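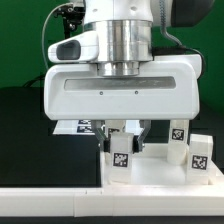 Marked block between the finger pads, white tray below.

Brasier Worstead Pick-and-Place Task Set
Tabletop blocks, tray and round cup for two-finger grippers

Overview

The Worstead set is a bench task for robot arms. It covers the part of ordinary work that comes up most often at home and on the shop floor: take an object from one place, turn it if needed, and set it down somewhere else without knocking over what is already there. Putting cups in a rack is this task. So is loading small parts into a tray before assembly.

Buyers usually want to know whether an arm can do a chore yet. The set does not answer that directly. It shows which step of the chore fails and how often, under conditions that can be set up the same way again the next morning. An arm that cannot place a block upright beside another block is not ready for a dish rack. An arm that can do so has cleared one of several hurdles.

What the set measures

Grasp. The blocks are rigid, white and flat on the sides, with square black-and-white markers for the vision system. This is the easy end of the scale and it is meant to be. Failures at this stage generally point to calibration, finger alignment or grip force, and should be fixed before anything harder is tried.

Reorientation. Blocks with a round peg may be presented on their side. The arm has to pick one up, turn it and bring the peg to the bottom. Many arms have the reach for this but run into a joint limit halfway through the turn, then put the block down and start over. The scoring sheet has a separate column for regrasps.

Placement among neighbors. Standing blocks near the target leave little room for the gripper body, which is often much wider than the object it holds. Most of the contact faults in our bench trials came from the housing touching a neighbor, with the fingers clear. 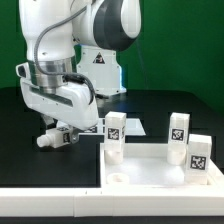 Clearance can be tightened in stages by moving the standing blocks closer to the target. Start with a full gripper width of free space on each side and reduce it only after a clean run. Record the spacing on the sheet. A success rate with no spacing written next to it cannot be compared with anything.

Release. The fingers should open without tipping the block. Rubber pads sometimes drag on smooth plastic, and a block that was placed well may lean or fall as the arm backs away. Score the placement only after the arm has returned to its start pose.

What it does not measure

The set has no soft goods, no liquids and no clear glass. It says nothing about folding a shirt, wiping a counter or emptying a bag of groceries, and results should not be quoted as if it did. It also leaves out people. A kitchen has hands reaching across the work, doors left open and objects that were somewhere else yesterday. A shop floor is tidier, but parts arrive oily, chipped or upside down.

The markers matter here too. A marked block tells the camera where it is and which way it faces. Mugs and brackets do not. We suggest running every layout twice: first with the markers in view, then with plain paper over them. The gap between the two scores is a fair indication of how much of the work the markers are doing.

Current state of the field, as we see it

Shop-floor use is ahead. Where parts come in a known pose and the cycle repeats all shift, a fixed arm can load trays today and has been able to for a long time. What has changed is tolerance for disorder. Arms that once needed a machined nest for each part can now cope with parts set down by hand, provided they stand apart from each other.

Household use is behind, mostly on recovery. A person who drops a fork picks it up and carries on. An arm that drops a block often has no plan for it and waits for a reset. For that reason the score sheet counts resets by a person on a line of their own. If you record only one figure besides the success rate, record that one.

Speed is a lesser problem. A slow machine that finishes unattended is still useful in a laundry room or at the end of a line. A fast one that needs someone standing beside it has saved no labor.

Contents

Standard set
- White blocks with printed markers, 12 pieces, tall and boxy forms
- Round pegs on the tall forms
- Shallow tray with raised edges
- Short round cup, open top
- Printed layout cards, 18
- Score sheet, paper and spreadsheet

Options
- Mendlow rail kit, for fixing the tray position along the front of the table
- Acuña cover sheets, plain, for hiding the markers
- Replacement blocks, sold singly

The arm, gripper, cameras and table are not supplied.

Setup notes

Use a dark, level surface under the tray. Contrast at the tray wall helps most vision systems find the edge. Light from above is acceptable, but the floor of the tray is pale and will wash out if exposure is set for the table. Set exposure on the tray floor first, then check that the markers at the back are still readable.

Mount at least one camera with a view from the side. A wrist camera alone loses the wider view during the last part of the approach, when the held block and the fingers fill much of the picture. Teams that rely on it for the final drop should log the wrist and side views together - sorting out a missed placement later from one view is slow work.

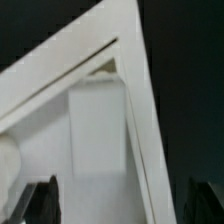
Will a good score on this set mean the arm can unload a dishwasher?

It will mean the arm can grasp, turn and place rigid objects in a small space. Unloading a dishwasher also calls for pulling out racks, handling wet and shiny surfaces, and knowing which cupboard each item goes in. Treat the set as an entry check and test those other steps separately.

Care and wear

Wipe the blocks with a damp cloth. Solvent dulls the printed markers and should be kept off them. Inspect peg edges after every 1000 cycles, and replace any block with a visible burr, which can catch during release and lower the score for reasons unrelated to the arm.

Finger pads wear faster than the blocks. Note the pad change on the score sheet, as grip results before and after a change are often different.

Warranty and revision

Blocks, tray and cup are covered for 2 years against cracking and warping in normal bench use. Drops onto concrete are excluded.

Layout cards and score sheet last revised 29 July 2023. Cards from the earlier edition can still be used, but write the edition on the sheet.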